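Can a robot arm do real chores yet, or is it all demo videos?

erbridge_tinkerer
532 points

Our makerspace in Florkthorpe wants an arm to help with cleaning up after hours. Wiping, opening and closing things, putting stuff away. Is anybody getting useful work out of one in April of this year, or should we wait?

faller50
3 points

Wait. My robot vacuum still eats socks.

ekinci_bench
313 points

Don't wait, it's such a fun time to start! Wiping a flat top is very doable now, and mine gets through it on most tries (I ran some 50 last month and was grinning the whole time). Edges and narrow gaps are where it gets hard. The finger has to come in at a good angle, and white plastic on white plastic gives the camera very little to go on. Start with one appliance and one motion, and go slow near anything with a grille.

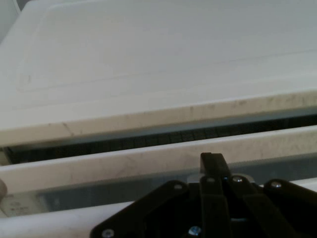
Gripper finger at the white rail, just under the dark gap. Smudges on both edges still to clean.

Folding towels, though? Ask me next year.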